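Feb 15, 2025

Red ones, green ones, and a big metal bin

Okay, I promised I'd get back to the sorting post, so let's go. If you've been reading for a while you know I have a thing for blocks. I don't mean fancy ones. Just plain rectangular blocks in two colors, brick red and dark green, that you can line up, stack, knock over and dump back in a bin when you're done for the night.

It started with my Rement shelf, which was supposed to hold books. By July it held blocks, a dead fern and a jar with 245 rubber feet in it (long story, I got the wrong pack size). My friend Tymofii Stasiv came over, looked at the shelf for a while and asked if I'd ever thought of using a proper container. Well, no! I'd been using shoeboxes.

So I went and looked at bins, and wow, there are a lot of bins. Plastic ones with lids, canvas ones that fold flat, wire ones that scratch everything. I paid 40 bucks for a canvas one and Sirko, my dog, slept in it for a week, so that one is his now. What I like best is a wide open metal bin with sloping sides. You can see everything at a glance, and with the sides leaning in, things slide down to the flat floor instead of getting stuck up at the rim. It's loud, though – really loud if you drop a block in from any height at all.

My other big opinion is about mixing colors. Tymofii keeps his separate, all the green in one bin and all the red in another, very neat. I throw mine in together and let them land at whatever angle they want. Red and dark green look so good against gray metal, and I get to do the sorting part all over again the next day, which is my favorite bit anyway (yes, I know how that sounds).

Next time I want to get into labels, and whether the Premitz stickers are worth the money. I've stuck 17 of them on so far and I have feelings about the glue!

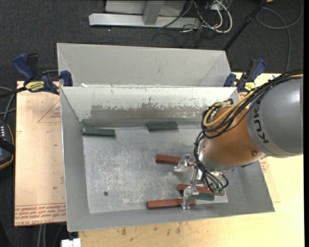
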